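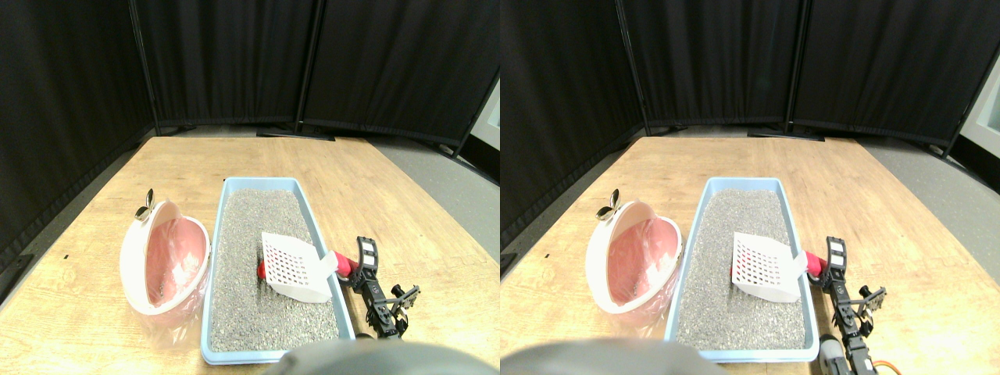

Our group went to the Panness open house on 16 July 2025. I mostly wanted to see the manipulation work, which takes up one corner of the second floor behind black curtains.

Ximena Villaseñor runs the Brelter project there. Her question is how well a policy trained on one household chore carries over when objects on the table are moved. The chore is litter scooping: a tray of gray litter, a slotted scoop, and a small bin with a liner bag.

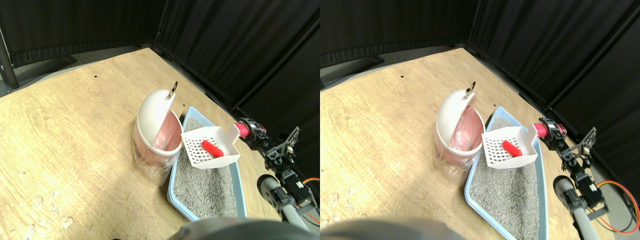 She trained two policies on the same 1492 demonstrations. One sees a single camera view and the other gets a stereo pair. With the tray in its usual position they did equally well. When she shifted the tray by 16 centimeters, the single-view policy mostly missed the scoop handle, and the stereo one kept finding it. She ran 169 trials in all and expects to repeat them in October with a deeper tray.

Tipping the scoop over the bin is still the weak step. Some 13 of the failures she logged came from there, mostly litter landing on the table. Her colleague Simões thinks the wrist angle is the trouble. She suspects the demonstrations vary too much at that point.

We finished downstairs at the Flimus demo, a sorting line that was down for most of our slot. Parking is behind the building, and the side door needs a badge after four.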